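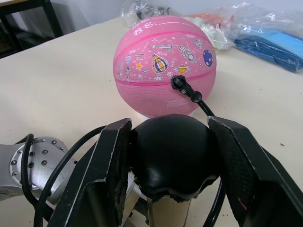 Needle in the valve, hose attached, on the kids' pink basketball.

Zolell Ball Pump, reviewed after 2 months

I bought the Zolell because our old hand pump bent its third needle. It runs off a rechargeable battery and came with one hose, two needles and a cone tip for pool toys. I paid full price at Nilmont.

Most of its work so far has been on a child-size rubber ball with rockets and planets printed on it. From nearly flat, that takes 60 seconds. A full-size ball takes longer and the pump gets noisy toward the end.

The hose is the best part. It's thin and bends easily, so the pump can sit off to one side while you hold the ball. The needle fitting has a ribbed cap that gives your fingers something to grip. Wet the needle before you push it in.

Complaints: the display is hard to read outdoors, and there's no place on the body to store the needles. I keep mine in a sandwich bag. The charging cable is also very short.

The Mitach pump costs less but has a stiff hose. If you only fill a ball once or twice a year, get that one.

4 out of 5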